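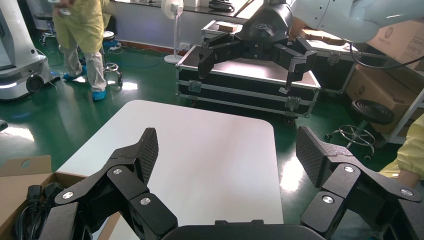
White table, open box beside it, cables inside

Re: [users] streaming drops out on the VPN after update

Povilas Kalniņš wrote on 7th November:
> Since the last Zanport client update my telly app works for
> a few minutes then says I'm using a proxy. Same account, same
> server as before. Browser on the laptop is fine. Tried
> reinstalling, no change. Anyone on Alteck broadband
> seeing this? Don't want to pay for another 2 years if
> it's going to be like this.

Yep, same here, also Alteck. Took me most of an evening.

It's DNS. The update turns "use network DNS" back on without asking, so the app looks things up through Alteck while the traffic goes out the tunnel. Settings, Connection, untick it, then quit the client properly (not just close the window) and start again. Clear the app's cache too or it remembers the old answer.
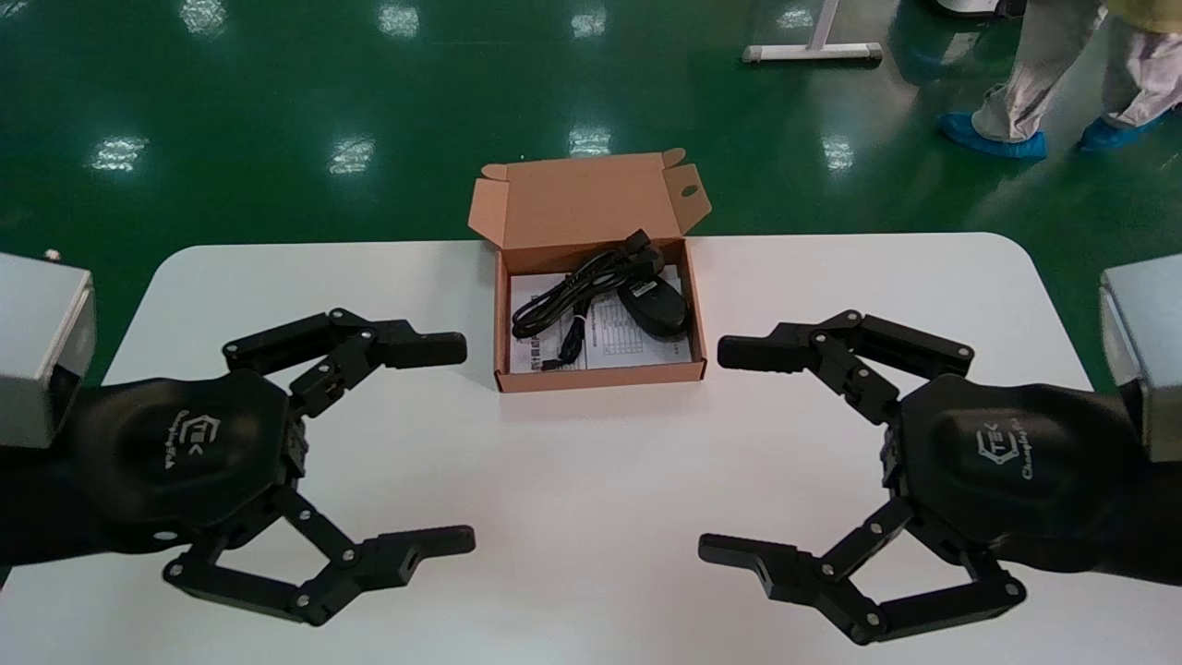 Coiled cable on top of the sheet, adapter beside it, lid up

If you're running it on the router it's differnt. On my Jalus the setting is under WAN, not under VPN, and you have to reboot after saving. Also check IPv6. Mine was leaking, turned it off for now. Not ideal, will look at it again in December.

Speeds, seeing as someone asked last week: 100 down without the VPN, 16 on the far server, much better on the near one. Router just doesn't have the grunt for it. 8 is enough for one HD stream at my place so I've stopped fiddling.

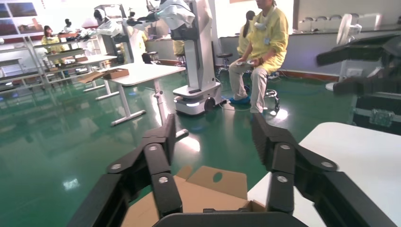 Box with the flaps open, on the table

Re paying up front, I wouldn't. Go monthly till they fix the updater. Liepiņa is meant to be cheaper but I haven't tried it and their favourite trick is a low first term then a big jump, so read the renewal bit.

Can you post your client version and wether the kill switch is on? With it on I got a black screen instead of the proxy message, might be the same fault.

Gotta run, will check the list tonight.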